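Search this site
Search
Reading time: 6 min

4.2 Tea rounds, rinsing and the redistribution of small favours

The kitchen at Okberg was never meant to be a field site. We had gone there to study the invoicing software, which had been brought in the previous year and which everyone was already tired of discussing. Within a fortnight our interview transcripts were mostly about cups. Staff wanted to talk about the robot at the sink, and we are not so proud that we would keep asking about invoices.

Okberg is an office of 60 people who process freight claims. Before the robot, its dishes were governed by what one claims handler called "the honour system, minus the honour". There had been a roster, laminated, and there had been a second roster explaining the first. Both were still on the cupboard door when we arrived. In practice most of the washing up was done by the same six people, none of whom had been asked to do it and all of whom could name the other five without pausing.

The robot was leased through Mirzaei, a facilities contractor, and its duties as written in the service agreement were to collect, rack and put away crockery between morning tea and close of business. The staff called it Skumel, after the software package that scheduled its tasks, and we follow their usage. The agreement ran to several pages and did not mention people, apart from a clause about keeping them out of the way.

Keeping them out of the way proved difficult. The kitchen counter at Okberg continues past the sink and becomes a desk, and the desk has the only window seat on that floor. It had been a contested spot for years. We assumed that a machine handling plates a few steps off would settle the contest by making the seat unattractive, and we wrote as much in our first field memo. We were wrong. Demand for the seat held up, and the people who used it told us they stopped noticing the robot after a day or two (Figure 3).

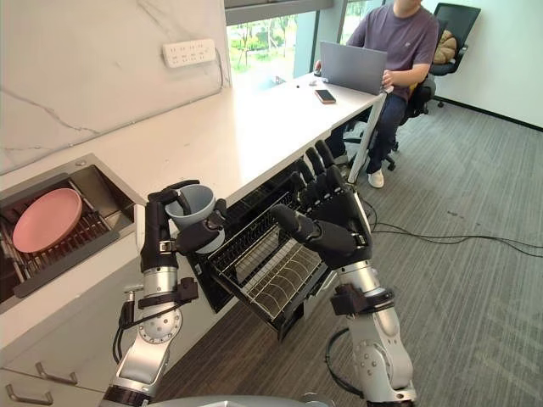 Sunee Prasertsri

Figure 3. Dish handling and desk work at the shared counter. The robot has a cup in one hand and the other over the pulled-out rack drawer; a staff member types at the desk end.

Not noticing is a strong claim, and we tested it in the plainest way we could, by sitting in the kitchen and watching. People did stop looking up. They also stopped doing several other things. They no longer stacked their plates by size. They no longer apologised to the room when they left a mug behind. One team leader, who had once sent an all-staff email headed "Forks", told us she had not thought about forks since August and felt slightly bereft.

The six habitual washers are the more interesting case. We expected relief and got some. Four of them said they were glad to have the time back, although when asked what they did with it, three said email. The remaining two were put out. For one, a long-serving clerk in recoveries, the sink had been where she heard things: who was leaving, whose mother was ill, which client was about to turn nasty. She had never described this as part of her job, and it was not in her position description, but her manager conceded that half of what he knew about his own team had reached him by way of her tea towel. "I used to stand there and people would just tell me," she said. "Now I'd be standing there for no reason, and people can tell."

The other objected on grounds of quality. He believed that the robot put the cups in the wrong place. On inspection, the cups were in the place shown on the roster. He agreed that this was so and maintained his objection.

We do not want to make too much of crockery. Still, the pattern fits what we found elsewhere in the building, where the invoicing software had taken over the dull part of a task and carried off something sociable along with it. The difference is that with the invoices it took us months to see what had gone missing. At the sink it took one morning tea.

There was also new work, as there usually is. Skumel logged an exception whenever it met an object it could not place, and each exception went to a person. The log held 3,291 entries by the time we were given access. Roughly 700 of them concerned the same soup thermos, which belonged to a man in compliance who declined to be interviewed. Clearing the log fell to the office coordinator, who had been told the system would need no attention. She gave it a little every afternoon at four, with a biscuit, and had developed a private shorthand for the entries that we were shown but asked not to publish. Nobody had adjusted her other duties. When we raised this with management they were surprised to hear that there was a log.

Her position deserves more weight than the savings calculation gave it. The business case had counted the minutes staff would no longer spend at the sink – a figure arrived at by asking everyone how long they spent there, which produced a total suggesting that the whole office did little else. It had not counted the coordinator's afternoons at all. Spread across the floor, the gain per person was too small to feel. The cost sat with one employee, who felt it daily.

We asked staff whether they would go back. Most would not. Several drew a comparison with Over, the meal service the company had trialled and dropped, whose chief legacy was a quantity of tubs without lids. The robot was thought to be better than that. The clerk from recoveries has since taken to eating her lunch at the window desk, where she reports that people have begun to stop and talk again, provided she leaves the chair beside her free and does not look busy.

4.3 Who is asked, and when

None of the six had been consulted before the lease was signed. Management explained that no one was listed as responsible for the dishes, so there had been no one to consult. We heard this explanation from three separate managers, in nearly the same words, and each of them seemed to find it satisfactory. The roster, with all six names on it in various hands, was on the cupboard door throughout.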